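Is it worth paying more for markers with a tight cap?

Prandudar
I label boxes at a desk by the wall and my markers dry out long before they're empty. A pack of 4 costs me more than I'd like. The shop swears a cap that clicks makes all the difference. I have my doubts. Does anyone really get more life out of them?

Dukero
Depends on the ink.

Kocsis
I'd take the shop's word with a pinch of salt.

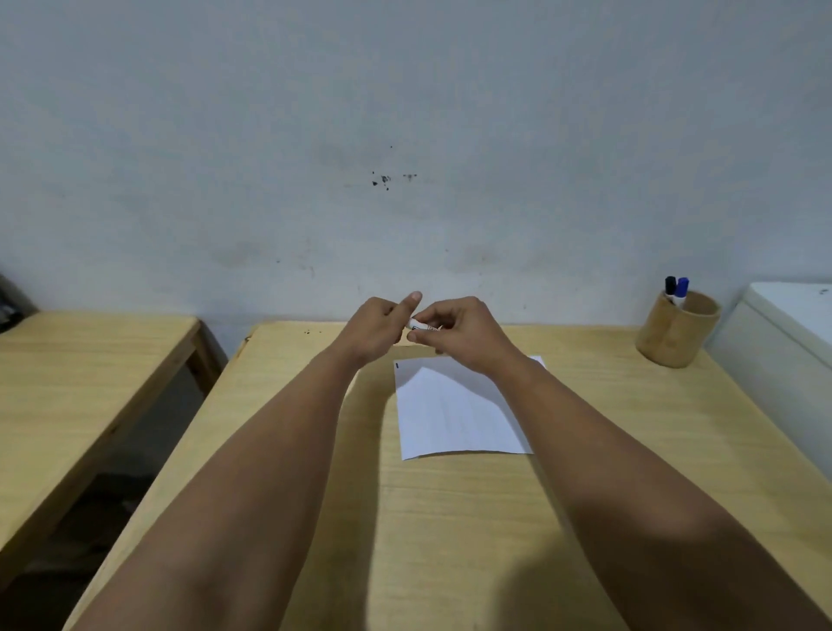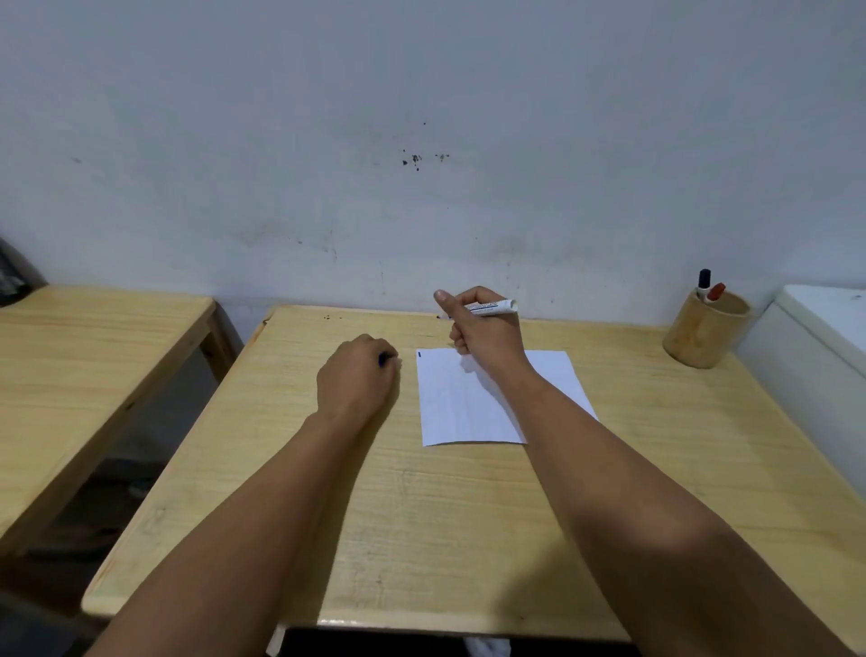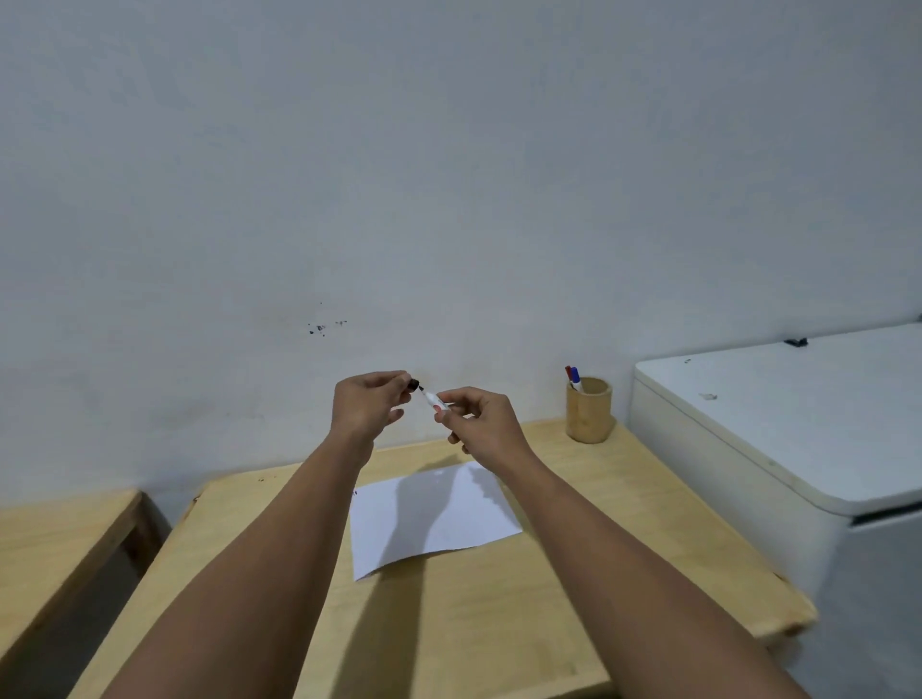

Dear markers have died on me as fast as cheap ones, and the claim of 500 labels on one packet was nonsense – I got 200. What helps is putting the cap on between labels and storing them flat. In the last picture the black cap is only a few centimetres from the tip, and that's as far as I'd let it wander. For small notes use a pen, like the dark blue one in the second picture. A marker is wasted on those.

Gastari
Mine live upside down in a mug. No complaints.

Contact us | © Community Help | Back to top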